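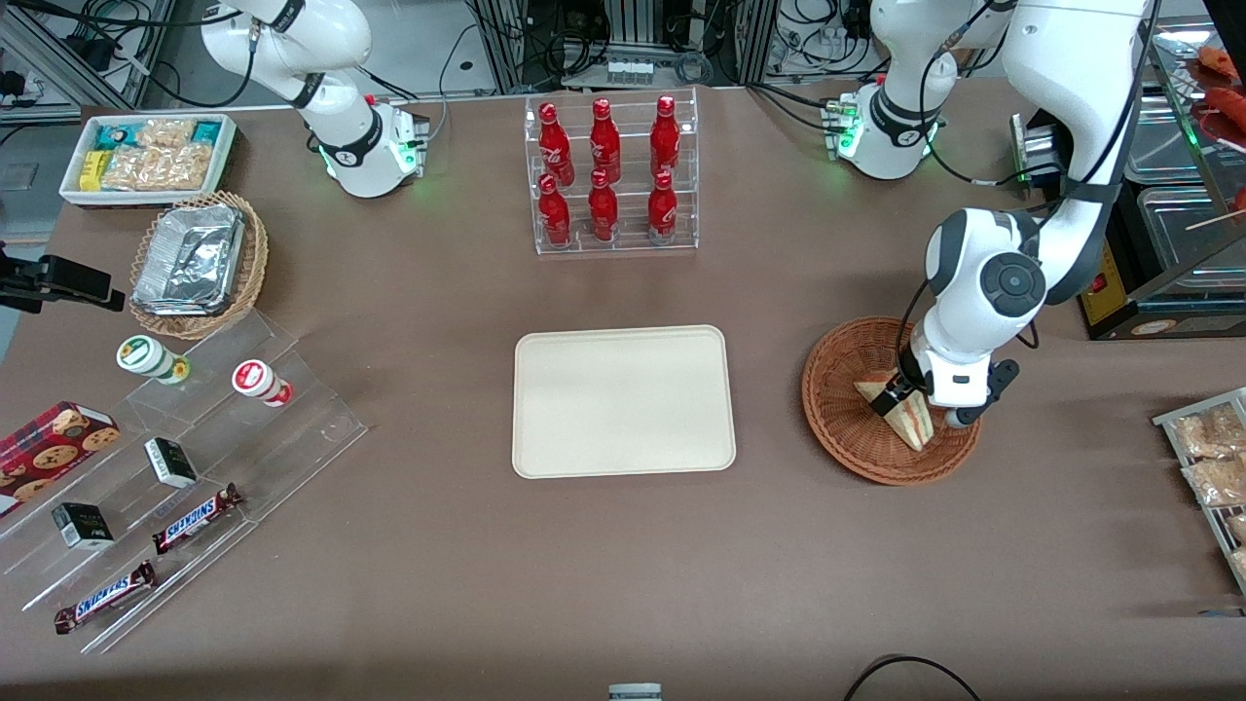 Is the Pundinau open day worth it for a ten-year-old?

My daughter is robot mad and I've just seen that Pundinau are opening their workshop to the public again. I rang and got a recorded message, which was no help. Has anyone been to one of these? I mostly want to know if there's anything moving, or if it's all posters and a bloke with a laptop. Also parking!! We'd be driving in from Kavau so it's 60 km each way and I'd like to know before I promise her anything.
Posted August 27, 2025

Kobe Peeters
Went last year with my two and yes, go. The food table was their favourite by a mile. It's set up a bit like a canteen counter, with Coke bottles on a clear rack, Snickers bars, bags of crackers, a basket of foil takeaway containers and so on, and a pair of white robot arms working over it. When we got to the front, one arm had hold of a sandwich and was lifting it out of a round wicker basket while the other one stayed folded up at the back. There's an empty beige tray in the middle and my son was sure the sandwich was headed there, so he gave us a running commentary like it was the footy. It's slow going - much slower than the videos she's probably watched - so warn her about that. My youngest lost interest and wanted the Snickers.
The staff were lovely with kids' questions. Mine asked if the arms get tired and got a proper answer about motors heating up. Get there early, the queue was out past the roller door by mid morning. Park behind the Heiskanen building and walk through, it's free and you come out right at the entrance.

Flekimgate
parking is fine. toilets are upstairs

merrin_b
Agree with Kobe on the arms, but I'd add that the talk in the back room was pitched at adults and my nine-year-old was climbing the chairs. Skip it and do the food table twice. No cafe on site when we went, so pack lunch, especially if she's going to stand there looking at sandwiches and biscuit tins for an hour. Oh, and wear closed shoes - they turned a family in thongs away at the door, which seemed harsh but it was on the sign.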